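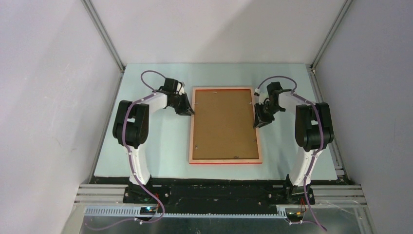
**Category: Frames and Display Boards**

## Sirkari Square Framed Board

The Sirkari is a shallow square frame with a flat brown panel recessed inside a light, pinkish-wood border. Small metal clips are spaced around the inner margin – six in all – and the board may be laid flat on a table while work is mounted.

The board is supplied by Rostero to schools, libraries and local museums. It is intended for prints, certificates and pupils' work on paper or thin card. Glazing is not included and must be ordered separately.

### Ordering

- Minimum order: 3 boards
- Carton quantity: 16
- Dispatch: within 14 working days
- Orders of 100 boards or more are quoted individually

Customers are asked to state at the time of ordering whether hanging fittings are required. Fittings cannot be added to an order once it has been packed.

### Care

Wipe the border with a dry, soft cloth. Household polish should not be used on the panel. Turn the clips by hand; pliers may mark the wood.

Replacement clips are available from the spares department for as long as the board remains in the catalogue. Enquiries concerning school accounts should be addressed to Rajkumari Chaudhary, and all other enquiries to Deepak Malhotra.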